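Tidying with a pair of hand grippers: tips from a month with the Omley hire kit

2018-07-23 | By Reshma Sithole

Filed under: Home & Workshop Tips > Tools on Test

The Omley kit is a pair of hand-held grippers that you can hire by the month. You squeeze, the two fingers close, and the tool keeps a record of how you moved. Omley pays back part of the hire charge for each batch of sorting you send in, and the records go towards teaching robot arms to do household jobs. I had the kit for the whole of July's first hire period and used it mainly for clearing a toy and craft corner. These are the tips I would pass on to anyone thinking of doing the same.

Set the table up first. You need a cloth with some grip in it. Bare varnish lets small things skate away from the fingers as they close, and you end up chasing a bottle top to the far side. A cotton or wipe-clean tablecloth is fine. Pull it flat and tuck it under at the corners, as a ruck will catch the fingertips when you go in low.

Put the box you are filling in the middle and within easy reach of both hands. An ordinary cardboard box with a lid does the job. Stand the lid up at the back or take it away altogether. Don't leave it hinged towards you, or you will knock it every time you come back over the edge.

Thin round things are the hardest. Jar lids, coasters and the like lie flat and give you nothing to get hold of. Slide one to the edge of the cloth and let it overhang by a finger's width, then take it top and bottom. Or tip it up against something soft and pinch it across the rim. Once you have it, hold it still for a moment before you lift. If it is going to swivel, it will do so then.
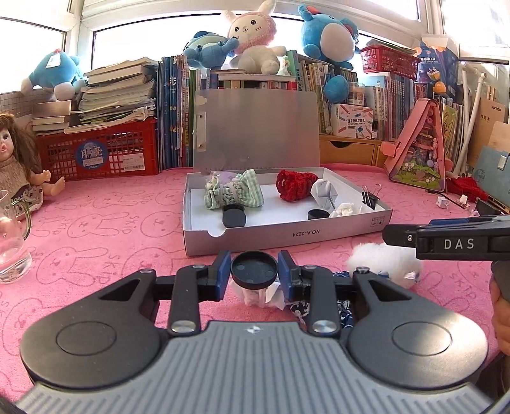
Page last changed: July 2018 (hire charges added)

A black lid held across its width between the blue pads is a fair test of the grip. Two more black lids are already in the box, along with a green gingham bow and something red and knitted. Light stiff things like lids want a gentle squeeze. If you press hard on a thin rim it bows and pops out.

Soft things are easier but have their own faults. Tissue and loose fabric should be taken from the top of the heap, with the fingers open wide and brought straight down. Come in from the side and you push the lot along. Plush toys will take any amount of squeezing, so leave those for whoever is new to it. Knitted pieces snag if there are loose ends, so tuck these in by hand before you start.

Keep wool and yarn out of the way of the pivots. I had one strand wind itself round a joint and it took tweezers and a good light to get it out. Omley's booklet says to snip and pull, which worked, but it is a nuisance.

If two people are working, agree who goes into the box first. Mayu Miyazaki took the second gripper for most of my sessions and we soon settled on one in, one out. Before that we clashed tips over the box more than I would like to admit. Stand at adjoining sides of the table if there is room. Facing each other works badly, as you both lean in and block the light.

Leave the background alone. I had thought I would need to clear the shelves behind the table and moved a lot of books for no reason. Omley told me an ordinary full room is what they want. The only things worth moving are ones you could knock over with an elbow. A glass jug counts.

Cleaning. Wipe the finger pads with a damp cloth after each session and let them dry open. Fluff builds up quickly if you have been lifting plush, and a fluffy pad slips on anything smooth. Don't use washing-up liquid, which leaves a film. The handles need only a dry cloth.

Charges and what you get. I paid £400 for the month, with £359 of that as a deposit, returned when the kit went back. The pair come in a padded case with spare pads, a charger and the booklet. Over the month we logged 891 pick-ups. The rebate is worked out per batch, and mine took a fortnight to arrive. Delivery was by Ngubane, who left the case with a neighbour without a card, so ask for a signature.

I also looked at the Gridska kit, which costs less but comes as a single gripper. For solo work on small items it would probably be enough. For box packing I would still want two, mainly so that one hand can steady the box or hold a flap of fabric aside.

The weak points of the Omley are the weight after half an hour or so, and the thumb pads, which are a stretch if you have small hands. I kept my sessions to twenty minutes. I would hire it again in the winter, when the loft needs doing.

Comments (3)

Ulatora
Does the overhang trick work with CD cases? I have had the kit a week and those are driving me mad.

Reshma Sithole
Yes, though I found it better to stand them on end against a folded towel and take them by the spine.

potting_shed_pete
Sticky tape wrapped round the fingers lifts the fluff off the pads faster than a cloth. Still wipe them afterwards.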